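Stevholm 40 Long-Sleeved Base Top

Product code: 507
Colours: black, navy, dark green
Sizes: XS to XXL
Supplied by Werkness

The Stevholm 40 is a plain long-sleeved top for people who work indoors in cool rooms, or outdoors under a jacket for most of the year. It replaces the Stevholm 30. The body is 12 mm longer at the back and the cuffs have been changed from ribbed to flat, which several customers had asked for.

Fabric
Brushed polyester with a little elastane. The inside is soft and the outside is smooth, so a waistcoat or apron slides over it without dragging. It does not hold much water and will dry overnight on a hanger in a normal room. The black and navy are dyed with the yarn and keep their colour well. The dark green fades slightly after a long summer outside.

Fit
Close but not tight. If you are between sizes, take the larger one. The shoulder seams are set forward, away from the point where a bag strap or harness would press. Sleeves are cut long for reaching, and nearly all of our customers find they stay at the wrist with the arms stretched out. Bernadette Leblanc, who does our fittings, suggests trying the top on with whatever you normally wear over it.
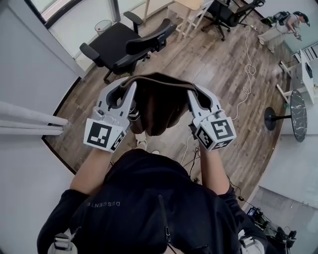 The neck is a low crew neck with no label. Size and washing details are printed inside the left side seam.

Washing
Wash at 40 degrees, inside out, with similar colours. Do not use fabric softener – it flattens the brushed side and the top will feel colder. Do not iron over any printing. Tumble dry on low if you must, but a line is better.

Printing and embroidery
We can add a name or logo to the chest, the sleeve or across the back. The smallest order for printing is 16 pieces in one colour. Embroidery is available on the chest only, as the fabric puckers elsewhere. Send artwork to Laurențiu Buzatu with your order number and allow an extra week.

Goes with
Chevalier work waistcoat, Hitel thermal leggings.

Stock
Black is in stock in all sizes. Navy in XS and XXL is due in June. Unworn tops can be returned within 40 days, but printed or embroidered ones cannot.

Page updated 14 May 2025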